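Planner goes through the slats of a wooden rack

vonwood_k
Posted 19 Oct 2024
Hello all. I use the Todberg planner with one arm on a table. The rack has a slatted top and things stand under it. In 7 runs of 146 the path went between two slats, as if the gap was free space. Voxel size is 7 mm. Should I make it smaller?

caldeira7
Smaller voxels will only cost you time. Put one solid box over the whole top and plan against that.

badedham
I do not agree with the solid box. If it is even a little too low, the canister under it becomes "in collision" and no grasp is found. I would model the posts and slats as separate boxes and switch off the depth map there.

caldeira7
It works for us since last November. Just set the height with care.

vonwood_k
Thank you both. The table is also glossy and gives me false points, so I will try the separate boxes first. My setup is attached.

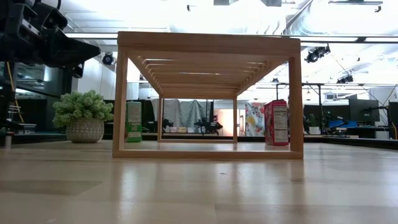 Slatted rack with the green canister and the red cereal box, plant on the left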